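Corn in the office microwave – husk on or off?
Kitchen Talk > Lunch at work

sweetcorn_dan
We have a microwave at work and no stove. It's September and the farm stand near me is practically giving corn away, so I want to bring it for lunch. Do I leave the husk on or take it off? And how long for one ear? The microwave is a small one, I think a Kuroda, and the power label has worn off the front.

Fluvach
Husk on, 4 minutes, full power. Let it sit a bit, cut off the thick end and squeeze from the top. The silk mostly stays behind.

marlowe_k
Husk off for an office. If you leave it on you end up with a pile of wet leaves and silk in a trash can that gets emptied once a day. Shuck it at home, wrap it in a damp paper towel, put it on a plate. Same time.

Fluvach
Same time is too long without the husk. It goes chewy at the ends. I'd say 2 minutes, turn it, then check.

marlowe_k
Depends on the microwave. Mine at home is strong and I still give it 4.

truda_lunchbox
The other thing is whether the ear fits. Ours has a small turntable and a long cob hits the wall and stops the plate from turning, so one end gets hot and the other doesn't. Measure it or snap the cob in half before you leave the house.

sweetcorn_dan
Good point about the turntable. I'll check. Can I do more than one at a time?

truda_lunchbox
You can do two, but it takes nearly twice as long and there will be a line behind you. I wouldn't between noon and one.

oldstove300
I don't get why anyone would do this. Boil it the night before and eat it cold. Cold corn is fine with salt.

Fluvach
Cold corn is not fine.

oldstove300
It is in my house.

Gráinne Ó Dubhghaill
I've done this most days for three summers, so here is what works for me. Shuck at home and carry the cob in a plastic bag with a few drops of water. At work it goes on a plain round plate. Don't use a bowl, the cob leans on the side and cooks unevenly. Damp paper towel over the top, two minutes, turn, one more minute, then test a kernel with a fork.

Our microwave sits at the end of the table and the table has a cloth on it, the red and white checkered kind. Butter on a cloth like that is a pain to get out, so I do all the buttering on the plate and keep the plate off the cloth.
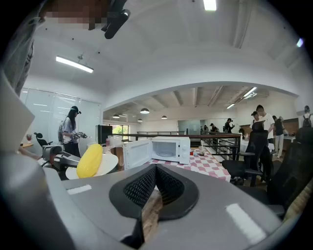

I also leave the door open for a few minutes when I'm done. Corn gives off a lot of steam and if you shut the door right away the next person gets a wet ceiling dripping on their soup. Wipe the turntable while you're there. And move your drinks down the table before you start, I have knocked over an iced coffee reaching across for the salt.

marlowe_k
Agree on the door, but in our place an open microwave door gets walked into. I wipe it dry and close it.

Gráinne Ó Dubhghaill
Wiping works too if you have something to wipe with. We run out of paper towels constantly.

truda_lunchbox
Does the light stay on in yours with the door open? Ours does and people complain about it.

Gráinne Ó Dubhghaill
Never paid attention. I'll look next time.

oldstove300
Try 70 percent power for a bit longer if the kernels are bursting. My sister does it that way. I still say cold.

sweetcorn_dan
Thanks all. Tried it today, husk off, damp towel, two minutes plus one. The thin end was a little tough but the rest was good. Ear fit with maybe a finger of space. Going to try the lower power tomorrow.

Fluvach
Try it once with the husk on before you decide. You can take the husk home in the bag.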